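Category: Workspace & Indoor Environment
9 min read

3. Small Desk Fans as Movable Objects in the Home Office

3.1 Why the desk fan

Most studies of home office comfort treat the fan as a fixed source of moving air. It is given a distance from the seated person and a speed setting, and both stay the same for the length of a session. In the Fotthorpe diaries, which we used to plan the present work, people did not use their fans this way. They picked them up, slid them behind a monitor, turned them toward a wall during calls, and put them on the floor or on a shelf when the desk was needed for something else. One diary entry reads, in full, "fan moved again, paper everywhere." Entries of this kind were common enough that we decided to make the placement of the fan the subject of this section and to leave air speed to Section 5.

The diaries covered 153 work sessions. A session was counted from the moment a person sat down until they left the desk for longer than 10 minutes. Sessions in which the fan was never switched on were kept, as an unused fan still takes up room and still gets moved.

We use three terms below. A "placement" is any position in which the fan is set down and let go. A "lift" is a move in which the base leaves the surface. A "tilt" is a change in the angle of the housing while the base stays where it is. Sliding the fan along the desk is coded as a new placement with no lift.

3.2 The desk and what is around it

The room used for the handling work is furnished as a small home office with a lounge feel. The desk is white, and a white shelving unit stands near it, with red-brown brick showing in places behind. A window gives daylight and a view of greenery. We wanted a desk that carried the sort of light clutter reported in the diaries, so there is a coffee cup on its saucer at the far edge and a potted plant at one side. Neither was treated as a test object, but both matter to the results, because people tended to plan the path of the fan with the cup in mind. A backpack on a brown chair beside the desk takes up the place where a second person might sit, again in line with the diaries, where the spare chair was mostly used for bags.

The fan is a compact round model in a dark color with a purple ring around the front. It has a slotted grille on top of the housing. Small fans of this type are usually lifted by the housing, by the bracket, or by the base, and the choice affects what happens at the other end of the move. A grip on the side of the housing leaves the front opening clear and lets the person see which way the fan faces. Its weak point is the pivot. If the pivot is loose, the bracket and base can swing before the fan is set down, and the person has to correct for this while lowering it. 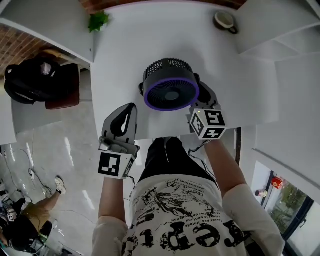
3.3 Coding of placements

Placements were coded against a simple map of the desk. The map has 9 zones, made by dividing the desk top into three strips from front to back and three from left to right. Surfaces off the desk, such as the shelf, the window ledge and the floor, were coded by name. When the base sat across a line between two zones, it was given to the zone that held the larger part of it.

Direction was coded separately. We recorded whether the front of the fan pointed at the seated person, past the person, at a wall, or upward. Upward was used for any tilt in which the person would not feel the main stream of air while sitting straight. This last group is larger than we expected from the published guidance on fan use, and it came up often in the diaries under phrases such as "aimed at the ceiling" or "just to stir the room."

Two coders worked through the full set of sessions. They disagreed mainly on short stops during a slide, where one coder saw two placements and the other saw one. We settled this by requiring the hand to leave the fan before a placement was counted. The coding sheet is an adapted version of the Ruvedholm object log, with the columns for food items removed and a column for tilt added.

3.4 Tilt and the pivot

The tilt of a fan of this kind is set at the side pivot, where a knob joins the housing to an arched support bracket. The arch leaves room for the housing to lean back, so the front can be raised a good way without shifting the base. Figure 2 gives an example of a raised position.

In the diaries, people who raised the fan gave one of two reasons. The first was paper. Loose sheets on the desk lift at the edges under a direct stream, and raising the front sends the air over them. The second was dry eyes during long screen work. Either problem can also be dealt with by moving the fan to another zone, but a tilt needs less clear space and does not disturb the cup, the plant or anything else on the desk. It also leaves the power lead where it is, a point raised by several diary keepers whose sockets were behind furniture.
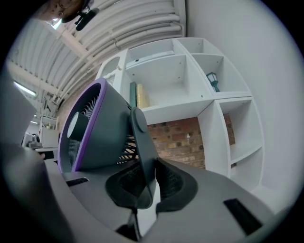

Figure 2. Desk fan with the housing tilted upward on its arched bracket; white shelving with open compartments behind.

Open shelving behind a desk has some bearing on where a raised fan sends its air. The unit in our room holds a few upright books and a small lantern, and is otherwise lightly filled in the part nearest the desk. We kept it this way. Under the Rathore classification it would count as "open storage, low load," which was also the most frequent type in the diary homes. Fuller shelves would give people fewer places to put a fan down when clearing the desk, and we would expect more floor placements as a result.

3.5 Limits

Only one fan was used for the handling work. Larger fans with a fixed stand cannot be lifted by the housing in the same way, and clip-on fans have no base to code. The Ravico pilot, carried out in March, included both types, but its sessions were too short to be pooled with ours. The desk was also cleared of loose paper, so the first of the two reasons given in Section 3.4 rests on the diaries alone. Power leads were noted when a diary keeper mentioned them but were not coded as a separate item. Section 4 takes up the order in which desk objects are moved when the whole surface has to be cleared.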